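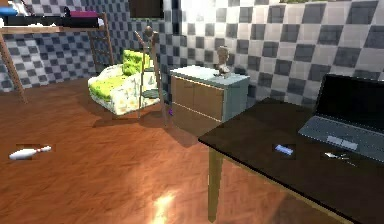
oakleaf22
Posted Apr 22, 2024
I'm after advice on squeaky floorboards in a rented flat in Umonville. The worst run is by the wall where the loft bed goes, right at the foot of the ladder, so anyone getting down at night wakes the whole place. The planks are wood, on joists as far as I know. The landlord says I can do small repairs but no lifting boards. Has anyone used Niledel dry lubricant powder?

marrow_lane
Used it two years ago. Brush it into the gaps, walk up and down, hoover the rest. It went quiet for a few months and then came back. Talc does the same and costs less.

tidewater17
Disagree about talc. It made our hall slippery and we were still finding it in June. Screws are the proper fix. Find the joist, drill a pilot hole, countersink, fill.
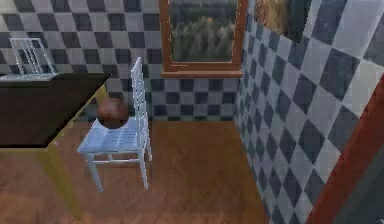

You need to check for pipes first, though. Ours ran just under the boards.

oakleaf22
Would screws count as a small repair? I don't want to lose the deposit.

marrow_lane
I'd get it in writing. My old agents, Zatine, charged me for 14 filled holes.

pell_mell
I'd leave both alone and put down a thick rug. The Mota felt underlay took most of the noise out of ours.

tidewater17
A rug hides it. The board still moves and the nail keeps working loose.

pell_mell
It's a rental. Hiding it is fine. 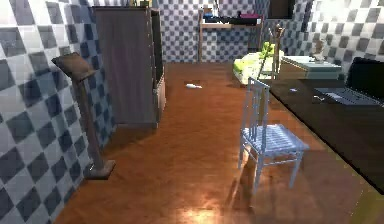
Wooden floor, desk and wardrobe side.

oakleaf22
I've emailed the landlord about screws. Will try the powder in the meantime.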